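Workshop notebook, October
Samska Textile Conservation Workshop, ground floor, Dudgate building
Entry: relative humidity in the storage bay, and rinse trials on the Kettunen linens

Data loggers were downloaded at 8:40. The logger on the upper shelving shows a steady trace. The logger nearest the outside door shows the same morning rise that was noted in the previous entry, beginning before staff arrive and flattening out by midday. The door seal was inspected and found to be compressed along the lower third. A replacement length of seal has been requested. Until it is fitted, boxed costume is not to be stored on the two lowest shelves of that bay.

Silica gel cassettes in the display drawers were weighed and returned. Cassette 5 remains heavier than its conditioned weight and has been set aside for drying. The record card for this cassette was missing its last two readings; these have been copied over from the weighing sheet.

Rinse trials. Five test strips were cut from the undyed modern linen bought for this purpose. No part of the Kettunen group was used. The strips were soiled in the usual manner, aged in the oven, and washed in the shallow tray with the Detiva detergent at the lower of the two concentrations under review. Rinsing was carried out in deionized water with sponge pressure only. Conductivity of the rinse bath was read after each change. The final reading was 141, against 364 for the first bath, both in microsiemens per centimeter. This is still above the level at which the workshop normally stops, and one further change of water should be allowed for in the treatment estimate.

Strips 1 and 2 dried flat on glass with no visible tide line. Strip 3 has a faint yellow edge on the side that faced the window. It is not clear whether this results from uneven drying or from soil left in the selvage. The strip should be repeated with the selvage removed before any conclusion is entered in the treatment file.

General housekeeping was reviewed under the pest management plan. Food waste is not permitted on the ground floor. Dry waste is to be emptied at the close of each working day, and fiber clippings are to be bagged separately. 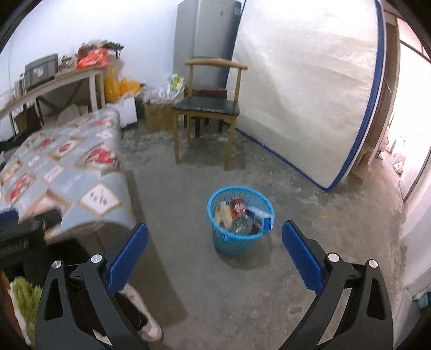

Waste bin, light blue plastic, on the concrete floor.

Sticky traps were checked along the north wall and behind the rolled storage. One carpet beetle larva was found in the trap behind the rolled storage, none elsewhere. The nearest roll was unwrapped to the first full turn and examined under raking light. No frass, grazing or casings were seen. The roll was rewrapped in fresh tissue and the trap replaced. The find has been entered in the pest log, with a second inspection to follow when the logger data are next collected.

Outstanding:
Repeat strip 3 without selvage.
Try the higher Detiva concentration on two new strips, same rinse schedule.
Dry and reweigh cassette 5.
Order blotter, heavy weight, and check the stock of acid-free tissue.
Confirm with Samska stores that the door seal has been ordered.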